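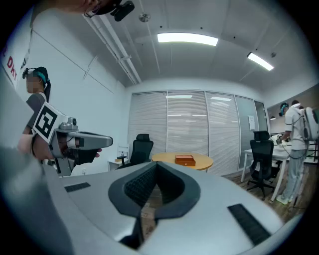
Does going to bed an hour earlier make you any less tired? After 18 nights of trying it, I'd say it makes you an hour more bored.

12 September 2023

Dinesh swears by it, but Dinesh also swore by the magnesium and the special pillow, and he was yawning all through lunch today. I asked what time he'd gone up. Half past nine, he said, as if that settled it. I went up at ten and lay there listening to next door's bins until gone eleven.

The book (borrowed from Wakana, who got as far as chapter 3 and has the receipt still in it as a bookmark) says the body needs a few weeks to "find its rhythm". Very handy for the book. If I sleep well it was the method, and if I don't I haven't given it long enough. It also says no tea after noon. I managed that on two days and had a headache on both.

Then there's the Drasier app, which Kenta put on my phone. It gave last night 23 out of a hundred. I felt fine until I read that. On Saturday I was up half the night with my knee and it told me I was "well restored", so I don't know what it thinks it is measuring – possibly the mattress. It wants money from November and won't be getting any.

What I do notice is that the evenings have gone. No ten o'clock news, no ringing Yoshinori, who never picks up before nine anyway. I've missed the end of that Dindside serial twice and had to have it told to me badly at work.

Slept best on Thursday, when I forgot the whole business, had toast at eleven and read in the bath. One night proves nothing, I know, but it's as good as anything in chapter 3.

Will carry on until Sunday because I told Wakana I would. Must get the blue curtains taken up before then, and ring the dentist about moving the appointment. Bed now, 10.05. Not remotely sleepy.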